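Brodwood Community House: a thread on the July desk clearance, for members and visiting groups. Please read through to the end before bringing items to the study room.

The study room on Brirkargate will have its desks cleared and reset this month. Elvira Espinoza, who manages the room, has asked that every desk be returned to the same basic condition: mat down, surface clear, small items sorted into trays.

Desk mats remain in place. Members are asked to smooth them flat toward the back, where the edge tends to lift against the furniture. Creases from folding are acceptable and will settle with use.
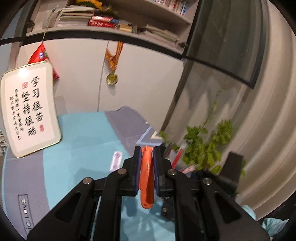 Sorting small items at the turquoise and gray-purple mat, Brirkargate study room.

Small items left on a mat go into the Stirko trays by the door. Please place slender pieces lengthwise so that the trays close properly. Items of similar shape may share a tray.

Owners may collect their belongings from the front desk until 6 p.m. each day in July. Please describe the item by color and shape. Anything marked with a name will be held separately.

Unclaimed items in good condition will pass to the Cárdenas reading room at the end of the month. Broken pieces will be discarded.

Groups with a standing reservation keep their usual desks. Each group may leave 2 labeled boxes on the lower shelf. Questions may be sent as a reply to this thread or left in writing for Ms. Espinoza.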